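Flimora Bracelet Care and Storage Set

Item no. 400
In stock, ships from Plisgate

Home > Small Storage > Jewelry > Sets

Most people who own more than two bracelets own one bracelet and one knot. The Flimora set is for the knot. You get a lidded tray with divided rows, a roll of soft cotton ties, a polishing cloth, and a little booklet by Yvonne Hollis that tells you what order to do things in, which you will skip, and then go back and read.

Step one in the booklet is to get everything out and lay it on a flat surface in rows. Use the bed. A dresser top is too small and anything round will leave it at the first opportunity. A printed sheet with a grid on it is a fine thing to work on, and cheaper than the velvet mat we used to sell.
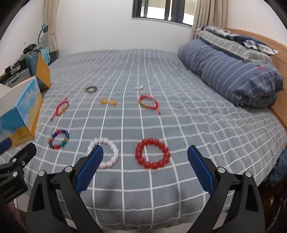 Put cord bracelets with cord bracelets and beads with beads. Braided red cord likes to wrap itself around whatever is next to it, so it gets the outside rows of the tray, where the dividers are taller. Small metal pieces go in the two covered wells at the front. If you have a ring that has been missing since November, this is usually when it shows up.

What's in the set
Tray with lid, 30 small compartments
2 covered wells for rings and loose beads
Cotton ties, 80 in a roll
Polishing cloth
Booklet (English and French, the French is better)

The tray is made for us by Bélanger, who also make our button boxes, and it has the same hinge. Longtime customers have opinions about that hinge. It was redesigned last year and now stays up by itself when you open it, as a lid should.

Please note that the tray does not hold bangles. We get this question every week. Bangles go in the Relard tall box, sold separately, which fits under the tray if you take the feet off.

About boxes you already have

You may be thinking that a white cardboard box would do the same job. It will, for a while. A box with good walls is the best sorting bin there is, and Yvonne recommends keeping one open on the bed for the odds and ends that aren't jewelry at all but were living with it anyway. Tasseled ornaments, for instance. Small toys.
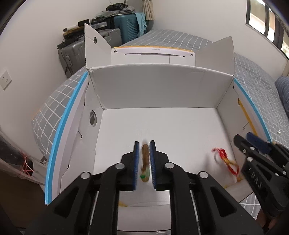
Blue tape along a cut edge makes it easier on the wrists and holds up better than you'd expect. Where cardboard lets you down is in the drawer. Flaps come up, the drawer stops halfway, and you are back to the knot.

Cleaning
Wipe the tray with a damp cloth. Do not put it in the dishwasher. One customer did, and wrote to us at length.

Returns
Unused sets may come back within 30 days. We can't take back opened rolls of ties, or trays with somebody's earrings still in them, though we do mail the earrings home.

Goes with
Relard tall box
Flimora spare dividers
Cotton ties, refill roll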